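The soup comes first, and the talking comes second

When I telephoned to arrange our chat, the cook behind the Bomen lunch club asked me only one thing, and it was whether I minded eating while we talked. I said I didn't mind in the least, and so we sat down with our elbows on the table and a microwave for company — a plain white one, the sort you might find in any flat or staff room in the country.

She has been cooking this way for 9 years, ever since a winter in a rented room in Pelkonen with no hob and a window that wouldn't shut. "I had a kettle and a microwave and a very large appetite," she told me, laughing. "I thought I'd be miserable, and I was for a week or two, and then I made a custard in it and cheered up enormously."

Her one firm belief is in the bowl. She likes it round, wide and never full to the brim, and she would sooner you gave a soup two short goes with a good stir between them than one long blast. 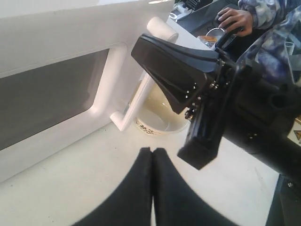
A regular at the club had told me beforehand that the stirring was all very well, but that covering the bowl with a plate mattered far more, and that anyone who had ever scrubbed pea soup off a ceiling would say the same. I passed this on, a little nervously.

"Oh, they're quite right," she said, "and I've been told so at every lunch since November. A plate over the top, tilted a bit so the steam can get out. But you still have to stir! The middle stays cold as a stone otherwise, and then people say they don't like microwaved soup, when what they don't like is cold soup."

We moved on to the machines themselves, which she talks about the way other people talk about old cars. The first was a second-hand Woto that hummed so loudly the neighbours could tell when she was having supper. She's fond of a simple front, with a door and a dial and not much else, and she can't be doing with a button for popcorn.
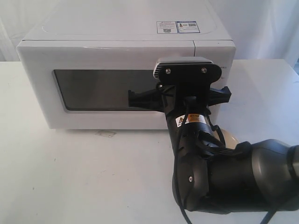 White all over, with a dark window in the door.

"Give it a bit of room," she said, when I asked what people get wrong. "They wedge it under a shelf with the bread bin on top and the post on top of that. Read the booklet, see how much space it wants, and let it have it." She admitted that her own booklet lives in a drawer with 23 takeaway menus, but she does know which drawer.

Then there's the cleaning, on which she could happily have kept me until dark. A bowl of water with a slice of lemon, a couple of minutes' heating, and then — this is the part she leans forward for — you leave the door shut a while longer and let the steam do the work.
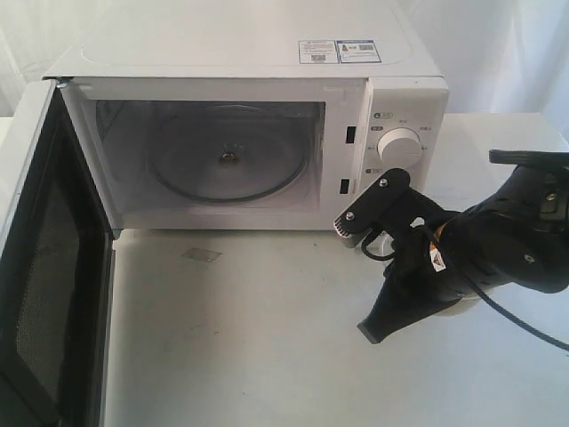

"After that the glass plate comes out and goes in the sink like any other plate," she went on, "and you wipe round the walls with a soft cloth, and you don't forget the bit underneath, where the crumbs go to hide. Dry the plate, pop it back, give it a little turn with your finger to see that it's sitting properly. I find it very soothing, I do it on Sunday evenings with the radio on."

Her recipes are being gathered into a small booklet called Vuvell, which she hopes to have ready for the club by the end of the year. The custard is in it, naturally, and so is the pea soup, with the plate.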